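Posted August 13, 2023 – by Friesen office

Album reviewers wanted for Zelbridge

Zelbridge is a small music magazine. We publish eight issues in a year, on paper and online. Now we are looking for two new reviewers, to begin with the next issue.

You will write mainly on folk, jazz and local songwriters. Each reviewer receives one album per issue and also one concert, if there is any in your area. We pay $90 for a review, after it is printed. In June we started a column on old protest records, called Prikora, and you may offer ideas for it also.

You don't need a degree or earlier articles. We ask that you listen to the record more than one time, and that you keep the deadline. Writers with English as a second language are welcome – our editors will help with the grammar, but the opinion must be your own.

Please send one review of an album you did not like, with a short letter on your favourite musicians, to the Erka desk. 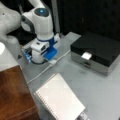 One reader asked if the sample can be on a live recording. Yes, it can, and it may be an old one. The same reader wished to know whether we return the samples with remarks, and we try to do it for everyone.

14 comments · 2 shares

Contact: Zelbridge, PO Box 2524, Friesen | Back to top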